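Speaker notes – "Do you need the itinerary?"
Flomdale Travel Club, June meeting. Slot is after the coffee break, so keep it moving.

OPENING
Don't thank everyone for ten minutes. Kevser Karabulut has already done the introductions. Start with the trip.

Last summer I paid 600 dollars for a ready-made plan for a two-week driving vacation. It came from a planning service called Pramell. It had maps, hotel picks, and a drive time for every leg. I followed it faithfully for four days. On the fifth I left it in the glove box.

Ask the room: who has bought one of these? Who used it to the end? (Wait. Let them look at each other.)

WHAT THE PLAN SAID
The longest day was 300 miles and the plan called it "a relaxed coastal drive." I'd like to meet the person who found it relaxed. There was road work, there was one gas station, and the coast was behind trees for most of the way. Drive times in these things seem to be figured for a car with no children, no bladder, and no interest in lunch.

Then the "hidden gem" restaurant. Forty minutes in line. If a gem is in a plan sold to anybody with a credit card, I have my doubts about how hidden it is.

Be fair here. The hotels were fine. The second one was better than fine, and I would not have found it by myself.

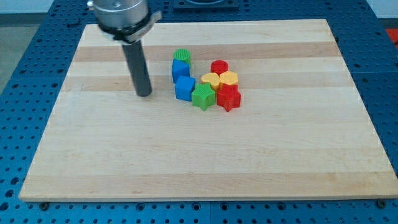
Most packaged itineraries are put together from stock parts, and I think that's the thing to look at before you pay. A museum morning, a market, a viewpoint at sunset, a walking tour with a snack in it. Shuffle them and you have a new trip with a new name. Think of the small colored blocks on that board: you can push them into any order you like and they're still the same eight blocks. When Juniper Lyons and I laid her plan for the lakes next to mine for the coast, the wording for the first evening matched, down to "settle in and stroll."

Ask any seller two things. When did somebody last drive this route? What did you take out of it? Pramell answered the first with "regularly." I wrote back asking for a month and I'm still waiting.

THE OTHER SIDE
Somebody will say that no plan is worse. Could be. Juniper tried the Stukis app, which promises to free you from planning, and spent 42 minutes in a parking lot while it offered her places to eat that were closed for the season. So I'm not selling spontaneity either. People who tell you to "just wander" tend to leave out the night they slept in the car.

WHAT I DO NOW
Book the first two nights and the last one. Leave the middle loose if it isn't a holiday week.
Take whatever drive time you're given and add a third.
Call the one place you really care about. Websites are wrong about opening hours more often than you'd think.
Keep roughly 400 dollars aside for changing your mind. Mine went on a motel and a new tire.

Mention the Özkan guesthouse if there's time. No plan had it. We stopped there with a flat, and it was the best breakfast of the trip – but I won't pretend a flat tire is a method.

QUESTIONS
Likely one: would I buy a plan again? For a place where I can't read the signs, maybe. Not for 600 dollars.
Likely two: travel insurance. Don't get drawn in, Kevser is covering it next month.
Leave the marked-up copy of the plan on the side table for anyone who wants to look. Get it back afterward.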